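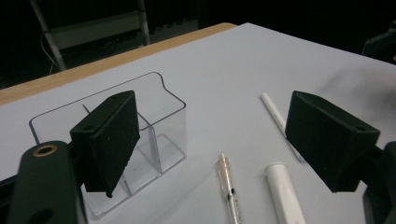

Open day at Vestach, Gomside – quick notes before I forget

Writing this on the train home so excuse the spelling. Went up with Dorothy Sedgwick and Gonzalo Manzano for the March open day. Left too early, no breakfast, bakery at Gokirthorpe station shut. Carpark full by half nine according to Gonzalo, who drove and met us there.

Sign-in at the front desk, sticky name tag that came off my jumper twice. They'd printed 200 tags and I was number 146, and that was before ten. Good turnout for a place up the back of an industrial estate.

Maribeth Pangilinan took our group round. Fast walker. Talks over her shoulder so if you're at the back you miss half of it, and I was at the back. First stop the storeroom, which I could have stayed in all day. Shelving to the ceiling, everything labelled on the short end of the box AND the lid. I've been meaning to do that at home for years. Dorothy took down the label maker model on her hand.

Then the workrooms. Smaller than I pictured. Grey carpet, dark curtain down one side, yellow and black tape on the floor which we were asked to stay behind. The one I liked best was the tidying table. Big white board for a top, pale wood showing along the far side, and on it a clear plastic divided tray, the sort you'd have in a bathroom drawer or for pens. Small bits and pieces, where do they live, how do they go in.

Sounds like nothing but I stood there a good while. I had a proper look at the tray beacuse I'm after some for the sewing room. See-through all the way, several compartments, long thin things can stand up in it if you lean them. Mine at home is an opaque one with a lid and I never know what's in it. White tray on a white bench would drive me mad though, you'd lose it. Well, clear on white. Same problem. Could hardly see the bottom edge in that light. 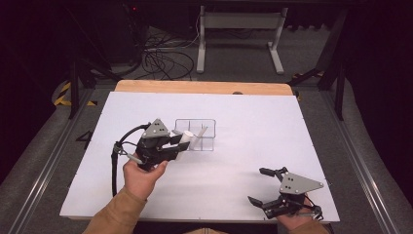
Dorothy reckons a divided tray only works if you leave one section for rubbish and odds and ends, otherwise it all creeps. Gonzalo says he's had the same cutlery tray since uni and it's fine. They argued about this as far as the tea room.

Tea room: urn, lamingtons, egg sandwiches gone by the time our group got there. Gold coin donation for the raffle. They got to $409 by lunch and a very pleased man read it out. Didn't win. First prize was a toolbox, so no great loss, I've got two.

Afternoon talk by Arnel Manalo on setting out a work bench. Best bit of the day for me. Main things I wrote down:

– clear the whole surface first, don't shuffle stuff from one end to the other
– keep the tray where your hand lands, not where it looks nice
– small things go in before big things
– 5 minutes at the end of the day, every day, timer on

He ran over and they had to turf us out so the next lot could sit down. Would have liked questions. Someone asked about drawer depths on the way out the door and he just said "shallower than you think" and waved.

Toilets good, signage not so good, went round the building the wrong way looking for the exit and ended up at the bins. Wear flat shoes. Take your own sandwich. If you're going next year get in the first group, Maribeth has more time then, and the storeroom isnt so packed.

Have priced clear trays at Enriquez since (on the phone, just now). Dearer than I thought. Will measure the drawer first.

Train's pulling in. More later if I find my other page of notes.

27 shares | 3 comments

Cherry Mae Agbayani
We were in the group after yours! No lamingtons left either. Which label maker was it?

Dorothy S.
It washed off. Sorry. Something with a green button.

gokir_bev
Agree on shallow drawers. I line mine with non-slip mat and the trays stay put, cheap as anything from the hardware.

Recent posts
Sewing room, week three: the button jar
Gokirthorpe plant sale, what I bought and shouldn't have
Two toolboxes, one shed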